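April 2025

Long day, and my brain is still going, so I'm writing it down before bed (tea number three, don't judge). We finally got the new house rules for the arm pinned up by the door, and I think they're pretty good! I've been pushing for this since the Gadham job, when every person on the bench had their own idea of what "finished" meant and the logs were a mess.

Marcelino wanted one page. I wanted five. We ended up with 9 rules on two sheets, which is a lot of arguing for two sheets. The big fight was over rule 6, the one on loose material. Planine's old handbook just said "keep the work area clean," and that's no help to anybody when the work is grain. So ours says what a run may start with, who gets to call it, and that you write it in the log before you press anything. Grain on the table is allowed if the run sheet says so. Grain on the floor stops the run, every time, because somebody is going to slip. 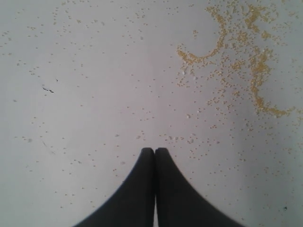

Who is allowed to reach in and sweep up while a run is open? The person on the stop button hands it over, the arm gets paused and locked, and only then does one person go in with the brush.

I wrote that one myself and I'm weirdly proud of it. Noemi read it out loud twice in her radio voice and then asked what happens if you're working alone, and of course I hadn't thought of that. So now there's a line saying you don't open a run alone, period. Marcelino groaned (he loves his early mornings with the place to himself), but he signed it.

Then we got into fingers. My feeling is that they should be closed and empty before anyone touches the lock, and they should stay closed until the log entry is done. Noemi thinks closed is fine but wants them parked up high too, so you're not leaning past them to get at a tray. She's probably right. I said I'd try it her way for the Brotar set and we'd see how much time it costs us.

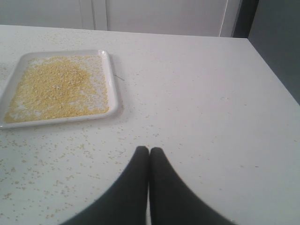

The other thing I want to fix is the way we write up spills. Run 2942 has a note that says "some on table, ok." Some! On which side? Okay with whom? If Kao ever sends a person to go through our records I would like to be able to look them in the eye. I'm going to make a little form with a sketch of the table on it, so you can just shade in where the stuff went. Marcelino says people will doodle on it. Fine, let them doodle, as long as they shade first.

Tomorrow I need to print fresh copies (typo in rule 5, it says "brake" where it should say "break"), find the good tape, and call my sister back.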